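Thorlacius lending room gets its tables back

The lending room on the ground floor of the Thorlacius building reopened in September with new tabletops, light wall panels and a changed system for checking baskets in and out. Borrowers can again pick up and return household items in person after a summer in which everything was handled through the side door.

The room lends things people need for a day or a week and would otherwise have to store all year: serving trays, folding chairs, punch bowls, tablecloths, picnic sets, and a large stock of baskets. The full inventory stands at 2,118 items, according to the list posted by the entrance. Baskets are the most requested group, ahead of chairs, and they go out for bread tables, christenings, school fairs and holiday meals.

Petronella Adams, who runs the room, said the old tables had to go. They were dark brown and scratched, and the finish had begun to come off on tablecloths.

"We were checking things in under bad light on a dark surface," Adams said. "A broken strand on a brown basket doesn't show up on a brown table. People would take one home, put rolls in it, and call us about a piece sticking out."

The new tops are white and smooth and can be wiped down between returns. The walls behind them were covered with plain panels in a pale gray. Adams said she asked for no shelves or hooks on that side of the room, so that staff checking an item have nothing else in front of them.

The work was done by Ener, a local fitting company, over seven weeks. It had been planned for six. The extra week went to the floor under the old counter, where two boards needed replacing before the new tables could stand level. The lending room stayed open for pickups by appointment during that time, but returns piled up in the hallway, and a number of borrowers were asked to hold on to their items until the room was ready. No late fees were charged for the period.

Under the new system, every basket is set on the table and looked over before it goes back into stock. Staff check the rim first, then the corners, then the bottom. Crumbs are shaken out and the basket is brushed with a dry brush. Baskets made of natural willow are not washed unless they are badly soiled, and then only with a damp cloth. Synthetic ones can be rinsed and are left on a rack overnight.

Low rectangular baskets are now kept apart from the round ones. In the old room they were stacked together, and the weight of the round baskets pushed the long sides of the rectangular ones out of shape. They now sit side by side on the lower shelves near the door and are not stacked more than two deep.

Adams said the rectangular kind is the one she would buy more of if the budget allowed. It fits a sheet of parchment or a folded dish towel without trimming, and it takes a long loaf. The room tried a set of deeper baskets from Jinden last year and found that borrowers returned them early because they took up too much of the table.

"People want to see what's in it from where they're sitting," she said. "A low side does that."

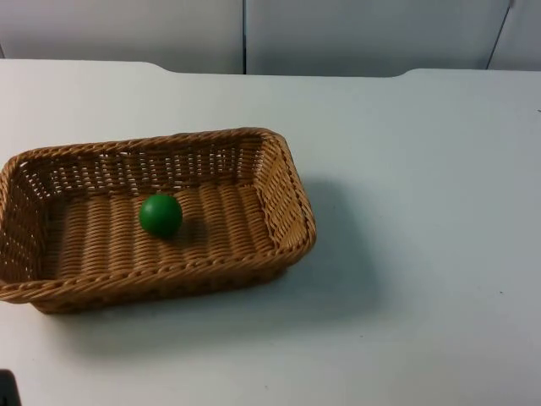 A woven basket with a braided rim on one of the white tables in the lending room.

Borrowing rules are mostly unchanged. A household may take up to six items at a time, and the loan period is seven days. It can be extended once by phone if no one else has reserved the item. Groups planning a larger event should ask ahead and say how many people they expect. A deposit is taken for glassware and punch bowls but not for baskets, trays or cloths.

Items that come back damaged are set aside with a paper tag. Borrowers are asked to point out any damage themselves when they return something. Loose strands on a basket can often be tucked back in and glued, and there is no charge for that. A cracked frame or a missing handle usually means the basket is taken out of the lending stock and offered for plant pots or storage.

The room will also hold two mending evenings this fall, at 6 p.m., for anyone who wants to learn simple repairs on woven goods. Participants may bring a basket of their own. Materials are provided by Trunata, the craft supply store across the street, which is also lending hand tools for both evenings. Places are limited by the number of seats at the tables, and names are taken at the desk.

Donations of baskets are accepted again after a pause during the renovation. Adams asked that donors bring clean items only and leave out anything with a fabric lining that cannot be removed. Large hampers with lids are not needed at present.

The side door is now closed to borrowers. Pickups and returns are made through the main entrance, and the return table is the first one on the left.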